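April, 8 in the morning
Posted by the author, household tasks notebook

Coffee first, then the notebook, which is the wrong way round according to the sheet on the door, but I wanted to get the snack bed written up before I forget which wrapper gave me trouble. We finished the bathroom shelf entries last month and I was glad to see the back of them (so many little bottles!), and now it's bedroom clutter, which I have been looking forward to since the plan went up.

The setup is the one we call Lyons in the plan. One big bed, the lavender cover on it, an electric kettle standing on the bed, the green tray next to it, and a spread of snack packets and wrappers. The task card is one line long: packets to the tray, rubbish off the bed. I love a short card. The one for the Skilta kitchen ran to two pages and I still had to ask what a "resting lid" was.

A note on the cover. We argued for a while over whether to pull it tight, and I came down on the side of leaving the wrinkles in. A bed somebody has been sitting on has wrinkles. And small candy does a funny thing on a creased cover — it settles into a fold and then you're picking the fabric as much as the candy. I'd like that in the set. If anyone wants the tight version we can do it as a separate condition and call it something else.

The kettle stays. I know it looks silly on a bed, but it gives a nice tall thing to work past, and the people in the Hatel apartments did keep theirs in stranger places. Keep it standing up, keep it on the bed, and leave it alone. It isn't part of the count for the card and I don't want it moved to make a reach easier.
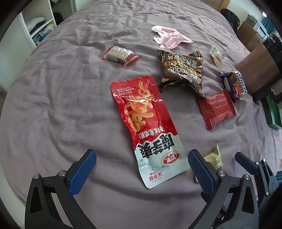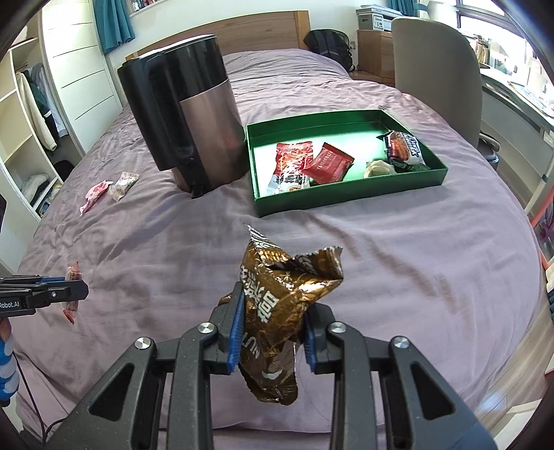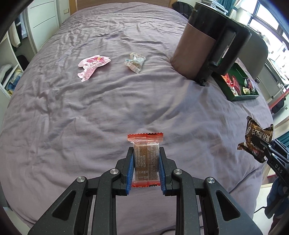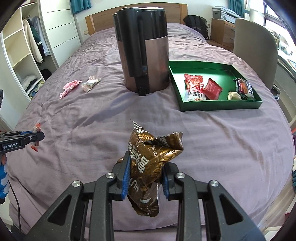

Bedroom and Closet Group, Household Tasks

So, the wrappers. My list going in had three kinds on it and I now think it should be four. Flat sealed packets are the friendly ones, with a crimped end you can get hold of and a shape that stays put. The little bar in the clear wrapper with the red ends is my favorite object in the whole box, it's small and it has proper corners. Then the big pouches, and the red konjac one is the biggest thing we have in that line. Shiny as anything too, so mind the window when you're deciding where to put it.

Third kind is candy. Pink ones, clear ones, the small red-and-white one. They're easy to lose track of on the cover, so I want them on the checklist by color and not just as "candy x whatever."

Fourth kind, the new one, is the crumpled foil. I had these filed under pouches and that was lazy of me. A torn, twisted foil wrapper has no front and no back. The brown one with the Chinese characters and the big white letters is the perfect specimen: look at it from one side and you'd swear it was a different snack from the one you saw a minute ago. For labeling I'm going to say brown foil and stop there. Please don't split it into brown, bronze and gold, I've already seen two of those in the sheet and it's one family as far as the card cares.

Is an open wrapper rubbish, or a snack? I've gone back and forth on this one all week. The Ener house rule was that anything torn goes in the trash, full or not, and that's simple enough that I'd like to borrow it. The trouble is a sealed packet squashed hard looks an awful lot like a torn one until you turn it over. My proposal for now is that torn at the top means rubbish, crumpled but sealed means tray, and if you can't tell, write "unsure" and move on. I'd much sooner have 20 unsures than a tidy column of guesses.

Tray notes. The green one is good, the raised sides are enough to lean a packet on, and I like that better than everything lying flat. Leaning counts as in. Hanging over the side doesn't. The small square red packet tends to end up next to or on top of something bigger and that's fine too, no need to fix it.

Things I want to change before the next round:

More pale packets. Too much of what we have is red, and red on green is about as easy as it gets.

A second tray in a different color, maybe white, to go with the wardrobe side of the room.

Restock. I've asked for 200 in the order, mixed, and 100 of those should be small candy. Last time the big bags vanished first and I have my suspicions about that (the sesame ones were very good).

The backpack by the headboard can stay where it is. Clothes in the open shelves also stay, folded ones folded and hung ones hung, they belong to the closet card and I'm not opening that until this one is closed.

Still to do today: fix the foil labels, rewrite the torn rule so it fits on one line, find the lid of the snack box.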